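Call for participants: gripper comparison, simulated and real
Posted by Ohemaa Sulemana, September

We need operators for a comparison of two-finger grippers at our Lukberg lab. If you already believe simulation results carry over to hardware, you may find the work irritating. I've read plenty of vendor claims on the subject and I'm not convinced by any of them.

The Irside supplier says its fingertip outperforms our current one on thin wire and narrow slots. Its evidence is 388 simulated runs, all with the same controller and all tuned by the people selling the part. We'd like to see what happens when somebody else is driving.
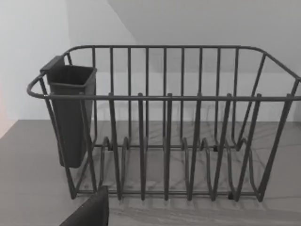

You'll teleoperate each gripper through kitchen tasks, first in simulation and then on the bench arm. Sessions run 70 minutes. Every attempt gets logged, including the ones where you jam a finger and swear at it. Volker Heitmann has set up the contact model and will defend it at length. Feel free to argue with him.

You don't need a robotics degree. We do want steady hands, normal or corrected colour vision, and a willingness to write down plainly what went wrong. People who have worked for Irside or Drorkton in the past two years can't take part. Left-handed operators are especially welcome, as the last study had none and still called its controller "universal."

Pay is by the session, at the casual research rate, and you're paid whether or not the gripper behaves. We don't promise co-authorship or a favourable result for anyone.

To apply, send a short note with your availability by 5 p.m. Friday. Skip the cover letter.

Contact: Ohemaa Sulemana, Room 331, Lukberg | © Lukberg | Back to top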